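Two arms, one drink
10 Dec 2022

I've had the Hernis bench kit on trial for two weeks now, and my spare table has never been so clean. The kit is a pair of arms, a gripper and a camera for each, and a monthly fee for Skotik, the software that's supposed to teach them manners. It costs over 3,000 before the fee, so I felt entitled to ask it for a glass of water.

The sales page calls this job "beverage service." One paper cup, one open bottle, plain white table, no distractions. My nephew could do it at age two, though he'd want paying in crackers.
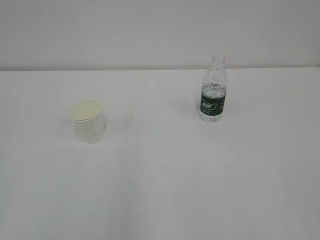
Lina Daher wrote in to say she had the same kit in August and sent it back: "The arms are fine. It's the subscription that pours money." I can't argue. Skotik charges extra for the second arm, as if people buy two and plan to use one.

What I do like is the setup. The manual is short, the cable ties are included (bring more, trust me), and the grippers close slowly enough that I stopped flinching by the second evening. Teaching a new move means showing it the same thing over and over until one of you gets it. I gave it 100 tries at the pour and wouldn't put it in charge of coffee.
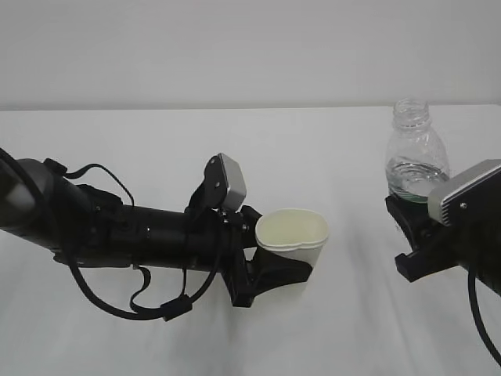 Cup on the left arm, water on the right.

Driteck has a cheaper kit with one arm, and I've asked to borrow it next. The Hernis goes back in its box unless they drop that second-arm fee.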